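Leave the Bowl by the Sink
By Iona Shearer

My sister wipes her counters bare every night, and she thinks I should too. I've tried! I lasted 9 days. Then I wanted a bowl, and the bowl was in a cupboard behind 3 other bowls, and I gave up on the whole idea.

I like a kitchen with stuff out where my hand already goes. Wood near the faucet, something blue to look at while the water runs (mine is a mustard yellow kitchen otherwise, so I need it).
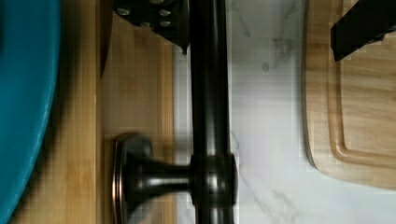
Bronze faucet, pale wood, a bit of teal at the side.

People will tell you a dark faucet shows every spot. Fine, let it. I paid 50 dollars for a Duvex tray to hide my sponge and I still leave the sponge out, and dinner gets made anyway.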